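Fold it on the bed

Mar 15, 2018

I gave up ironing in May three years ago and I don't miss it. What I kept is the folding, and I think it should be done on a bed.

The laundry at our old place in Dusley had a proper folding bench. It collected mail, pegs and a broken kettle, and the clean clothes sat in the basket until someone wore them. A bed has to be cleared before you can sleep in it, so the job gets finished. It's also the right height if you sit, and soft enough that you can press a sleeve flat with your palms.

People tell me a folding board is quicker. I bought one from Pako and used it for nearly 20 shirts. It made them all the same size -- fine for a shop, less use in a drawer that isn't. 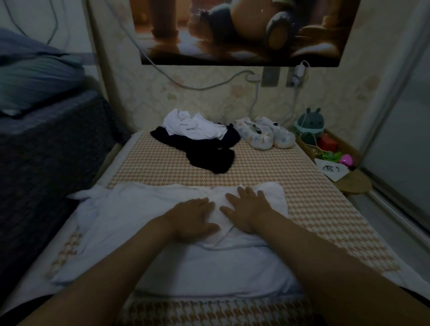
Hands do the job well enough. Smooth the body first, bring the sleeves in, then fold up from the hem. White things show every crease, so I do those before my arms get tired. A small load takes me 11 minutes, and the socks can wait.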